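Isgate open afternoon: a look at the Tak arm service

I'd been meaning to get over to Isgate for ages, and when the invitation to their June open afternoon landed I cleared the diary straight away (and talked our workshop manager into lending me the van, which is a story in itself). Their place is at the far end of the Sornimwood estate, past the tile warehouse, and I drove past it twice before I spotted the sign. A very good lemon cake was waiting at reception, so all was forgiven.

The thing they wanted us to see was Tak, their hire service for small firms. You don't buy the arm, you pay by the month, and the software that runs it, Flollow, comes as part of the deal. They set it up on your own bench, stay with you for 2 days and then leave you to it, with a phone line if you get stuck. I liked the sound of that very much, being somebody who gets stuck.

After tea we went through to the demonstration room, where the black table is laid out with white trays and blocks and the arms work in front of a green backdrop. The cubes have square black-and-white tags on them, and our guide was happy to talk about how Flollow reads those tags for as long as anyone cared to listen, which in my case was quite a while!

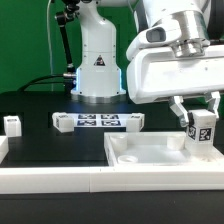 One visitor, from a small packing firm, wondered whether it would all be as easy with plain cardboard boxes, and said she'd want to try it on her own stock before signing anything. Fair enough, the guide told her, and you can send in a crate of your own parts for a trial first.

On cost, the starter plan was quoted to us at £2,000 a month with a minimum of 5 months, and you can add a second arm later. That's a fair lump of money for a workshop our size, and I'd have liked a shorter first term. I also thought the printed guide, at 60 pages, could do with an index.

Still, I came away rather taken with it all. We're putting together a box of our hinge parts to send them, and parking is free if you go round the back.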